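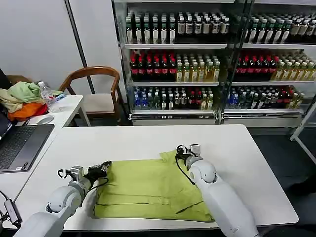
Home Explore Notifications Log in

We use cookies to make this site work. Accept all | Settings

Rónán Ní Mhurchú
Notes on the folding planner, September. We changed how the two arms agree on time, and I want to write it down before I forget.

Until now each arm had its own trajectory and they met at a barrier. If the left was late by 46 ms, the right already pulled. Cloth does not forgive this.

Now there is one shared phase variable. Both arms read it, either of them can slow it down. The idea is old — I only took too long to try it.

Second change: grasp points come from the edge height in the depth map, no longer from the corner detector. The corner detector liked creases very much.

Replay of 878 logged grasps in Villska: median error went from 11 mm to 3 mm. Replay is not the real table, I know.

Still open: the cable on the gripper is not in the collision model. Ishida wants a capsule chain, I would prefer one fat cylinder and a bigger margin.

The control loop stays at 100 Hz. I will merge the branch tonight if the tests pass.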